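Workshop Tips: Sorting Out a Hand-Held Gripper at the Bench

I've been swapping finger pads and cameras on hand-held grippers since February and I'm having a ball, so these are my notes for anyone kitting out a corner of the garage. 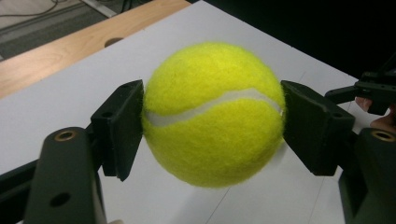 Start every comparison with the same few objects and don't change them halfway through. My set is a tennis ball, an egg cup, a folded tea towel and a full spice jar (cumin, if you're wondering). The tea towel is the hard one! Flat pads love anything round and squashy, but a towel lying flat on the bench shows up stiff linkages straight away.

Pads

I tried the plain flat pads from Solleck against the ribbed ones from Basthorpe. Ribbed wins on the spice jar, flat wins on nearly everything else, and flat is so much easier to wipe down. Metho on a rag, let it dry, carry on. If the colour of the rag changes, keep wiping.

Cut your own spares from rubber sheet if you like. Mine took an evening and came out a bit wonky, but they grip beautifully.

Screws and inserts

Threaded inserts are worth every cent if you swap fingers often. Screws going straight into printed plastic gave up on me after 13 changes. Do them up by hand first, then a quarter turn with the driver, and stop there. Keep the little screws in a muffin tin, one cup per finger set.

Camera

Fit the camera so both fingertips stay in view when they're wide open. I ran the Gondideck at 85 mm back from the pads, then at some 200 mm, and the closer spot was far better for small things (though you lose the spice jar lid). Tape the cable along the handle with a loose loop at the wrist, or it'll tug all arvo.

Work over something pale and matte. Shiny laminate throws glare all over the place, and a patterned tablecloth is worse.

Keeping track

A school exercise book beats any app for this. I'm up to 222 grabs, one line each: object, pad, held or dropped, any grumbles. Write the pad name on the back with a paint pen before you fit it.

Next up is the Abdella controller, with the same ball and the same dreaded tea towel. I can't wait to see how it goes on slow closes!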